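Chapter 11
Rolled, Tied, Boxed: Does Bundling Save Anything?

Most advice on storing household linen starts from a claim that is seldom tested: a rolled towel takes less room than a folded one. Students tend to accept it by page two. I would ask you to hold off.

A towel contains the same cloth however you arrange it. Rolling presses out some air, and so does folding if you lean on it. What the roll does change is handling. Tied around the middle with string, it can be lifted out of a box without disturbing its neighbors. That is a real gain - but it is a gain in order, and the books sell it as a gain in space.

Eskil Skjelbred's packing trial at Sæther is often quoted here. He packed 206 towels both ways and reported a saving for rolls. Read the method, though. His folded towels were laid in by hand and his rolled ones were tied tight, so he compared string with no string. The Kustetti handbook repeats his result without a word about this.

There is also the matter of round things in square boxes. Gaps form between bundles, and thick, fluffy cloths fill them poorly. In this chapter we look at bundle size, kinds of string, and the open cardboard box as a container, and we ask each time who did the measuring.

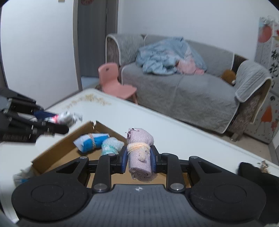 Before you read on, roll one bath towel and fold another like it. Write down which you think is smaller, then measure both.

Comments

Clondix: My rolls come undone by October every year, string or not.

Idari: Is the 206 trial the one with 14 boxes? I can't find the original.

Back to top | Contact | Copyright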